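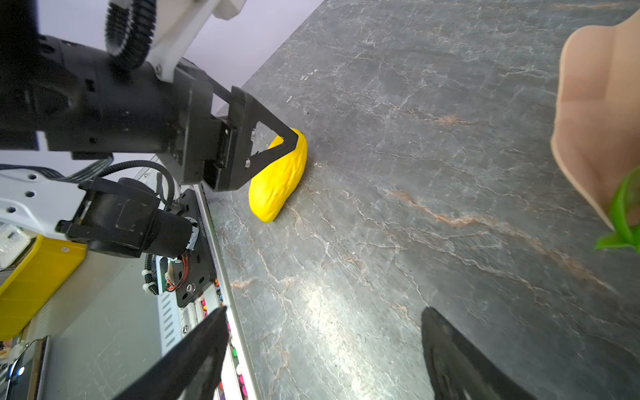 Search the forum Go
Home improvement > Painting and decorating

White paint has dried lilac. Is it me?

boxroomblues
Mon 27 August
3,461 views

We have a small north-facing box room in a Narkham terrace which I decided to paint white, on the grounds that even I couldn't get white wrong. I bought Griren matt from Edwards in Povbridge. The lid says white. The receipt says white. The wall is lilac. It's fine in the tin and fine on the bit of card I tried first, but after three coats the whole room looks like the inside of a posh soap box. My other half says it's grey. My mother says it's lovely, and she has never said that about anything I've painted.

The ceiling is old brilliant white, the carpet is mid grey and there's one small window. Do I take the paint back, put on a fourth coat or move house?

12 comments Share

overspill_76

You've bought a cool white. A lot of whites have a drop of blue or violet in them to stop them looking creamy, and north light is bluish anyway, so you get both at once. Don't do a fourth coat of the same stuff, it'll only be more evenly lilac.

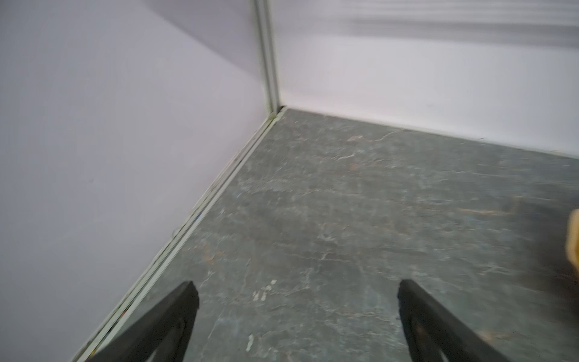

White picks up whatever is going on around it, and a corner is the best place to catch it at it. Stand in yours at midday with the lights off, then again in the evening with them on, and look at one wall only. Take the tall panel on the left: I'd call it lavender-white if you made me choose, but near the top it leans towards violet and by the corner it has faded to a lighter grey-white. With a grey floor under it you'd get three people naming three colours, as you have at home. If your wall shifts like that over the day, change the bulb before you change the paint. A warm white one costs a lot less than a tin and takes no sanding. If it's the same lilac at every hour, it's the paint, and you want a white with a bit of yellow or red in it. Paint a sheet of lining paper and move it about the room for a few days — a bit of card is too small to tell you anything.

Useful: 200 Share

dado_rail_dave_not_dave

Had this in January. Went back to the shop and they said it was the light. Went home and the light said nothing. Painted it magnolia.

Useful: 3 Share

tinopener

Did you stir it? I mean properly, right down to the bottom, not a quick poke with a screwdriver. Also check the batch number on the lids if you used more than one tin. I ignored mine and have a line up the stairs to prove it. I wouldn't bother asking for a refund on an opened tin, but some shops will add a bit of tint if you take back what's left. Ring first, I queued 20 minutes to be told the machine was off.

Useful: 20 Share

boxroomblues

Changed the bulb. It's now lilac in the daytime and peach after tea. Mother likes it even more. Lining paper going up at the weekend.

Share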